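How to get your name on the ballot for a local party delegate seat

Quick version for people in the Hemmin district, written fast because the filing window opens in November and I keep getting the same emails. Other districts are close but check your own rules.

What the seat is

Delegates vote at the district convention. They pick the chair, the platform, and who gets the party endorsement. Two-year term. No pay. Most seats go to whoever files, so file.

Before you start

You need to be registered with the party at your current address. Moved lately? Fix that first. The clerk will toss your form over an old apartment number, seen it happen.

Look up your precinct too. Hemmin got redrawn and a lot of Damolach went from one precinct to another without people noticing.

Step 1. Get the form

Form 16, from the clerk's counter or the district party page. Print it single sided. Don't use the old one with the gray box at the top, it gets rejected.

Step 2. Fill in the top half only

Name exactly as on your voter registration. No nicknames unless the registration has it. Leave the bottom half blank untill you're in front of a notary – sign early and you start over.

Step 3. Collect signatures

The number depends on the precinct. Clerk has the list. Get more than you need, people sign who aren't registered or who live across the line.

Where to go: the Trullaro street market before noon, the library steps, your own block. Knock between 5 and 7 pm. After that people get cranky.

Bring
- clipboard, two pens
- precinct map
- water, sun hat
- a short answer to "what is this for"
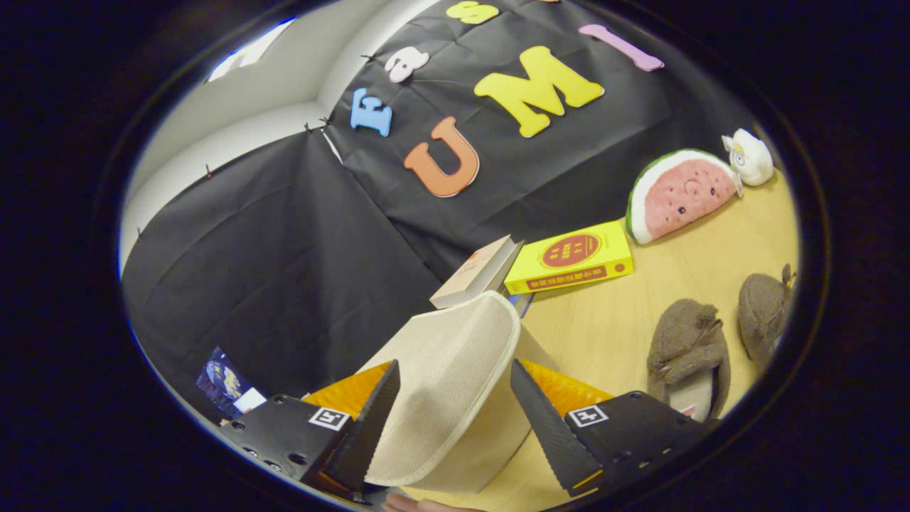 Step 4. Check the sheets

Same night if you can. Go line by line against the voter file. Last cycle our precinct had 1299 names on the roll and 1052 were still at the address listed, so expect bad lines. Cross them out with one line and initial. Don't use white-out.

Step 5. Notarize

Bank, shipping store, or the front desk at the Zellico building. Bring photo ID. Sign the bottom half there.

Step 6. File

In person, at the clerk's counter, before 4 pm on the last day. Mail counts only if it arrives by then, postmark doesnt matter. Ask for a stamped copy and keep it.

Step 7. Wait out the challenge period

Anybody in the precinct can challenge your signatures. If you get a letter, answer in writing and attach your stamped copy. Most challenges are about addresses.

If you're unopposed you're in, no vote held. If not you'll be on the primary ballot and you should start knocking on doors again.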